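How I get towels soft again (without fabric softener)

23 May 2019

I used to pour softener on everything, and my towels ended up feeling like they'd been waxed. They looked lovely on the shelf and just pushed the water round my back! So last July I stopped buying the stuff, and this is what I do now.

First, wash the towels on their own. I put in 4 bath towels at most, and my machine could take more, but they need room to move about. Use half your normal powder. I'm on the Fellia one at the moment, the plain sort with no scent, but any will do.

Next, pour 240 ml of white vinegar into the softener drawer (never in with bleach, please). Run it at 60 if the care label lets you. The smell goes once they've dried, I promise.

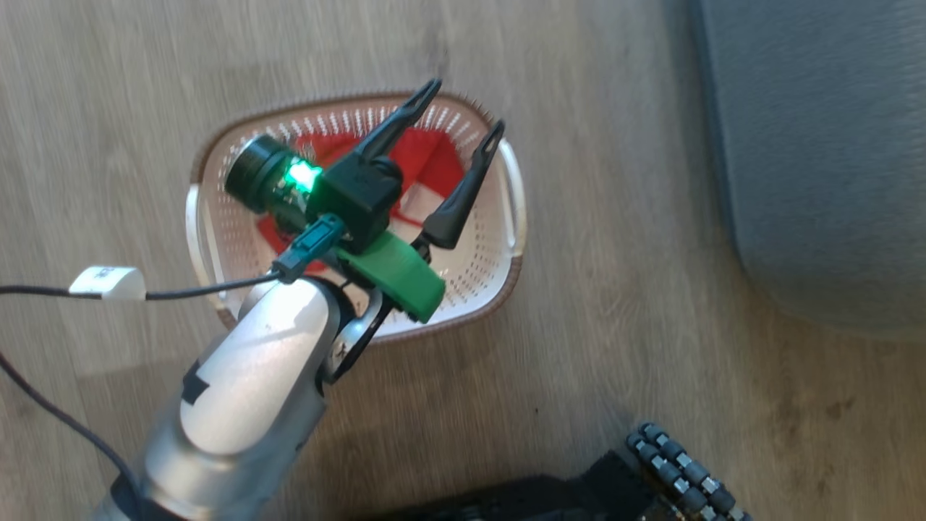 When the cycle ends, get them out straight away. Take each towel by 2 corners and give it a really good snap — outdoors if you can, it's noisy and fluff goes everywhere. I do mine over the back step. It lifts all those little loops that the spin has squashed flat, and I think it makes more difference than the vinegar does.

Then dry them. A breezy line is best. If it's raining I use my old Clomitz tumble dryer on low for 16 minutes and finish them on the airer, spread out and not doubled over.

If yours are very stiff, you may need to do the whole thing twice. My blue ones did, and the hand towels were fine after one go.

I only do the vinegar wash every couple of months. The rest of the time it's half the powder and a good shake.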